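**Budget bras + pince pour la cuisine pédagogique : vos avis ?**

**kavitha_m**
Bonsoir à tous ! On prépare l'achat pour la rentrée et je dois rendre mon tableau en juin. J'hésite entre le bras Vumix et le Demorix, garantis 36 mois tous les deux, et je me perds un peu dans les options (il y en a tellement !). Le poste, pour vous situer :

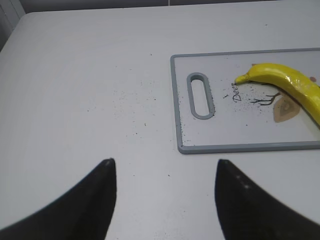
Ma grosse hésitation, c'est la pince. Les doigts noirs livrés de base me plaisent bien, mais faut-il prévoir un jeu de rechange dès le départ ? Quand je vois ces petites miettes sombres sur la planche et jusque entre les doigts, je me dis qu'un budget nettoyage ne serait pas du luxe. Le jeu supplémentaire est à 233 euros chez Vass.

**Colton_B**
Bonsoir Kavitha, quel beau projet ! Prends les doigts de rechange sans hésiter. Chez nous on en a usé 4 jeux en une saison, et attendre une livraison en plein atelier, je ne le souhaite à personne.

**heidrun.l**
Pas d'accord avec Colton, pardon ! Je mettrais plutôt l'argent dans les supports et les outils. Un bon porte-couteau stable, ça change la vie, et ça sert encore quand on change de bras.

**kavitha_m**
Merci Heidrun, le support est déjà dans le devis, justement :

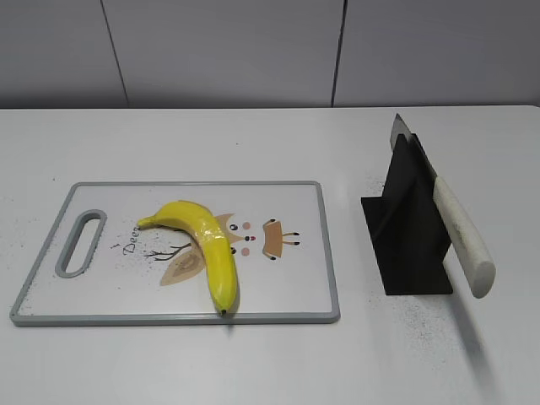
*La planche « Deer », la banane et le couteau sur son support noir.*

**TimeaBarta**
Très mignonne, la planche ! Demande quand même le délai à Umham avant mercredi, ils m'ont annoncé 8 semaines.

**heidrun.l**
Bon, va pour un seul jeu de rechange alors, mais pas deux !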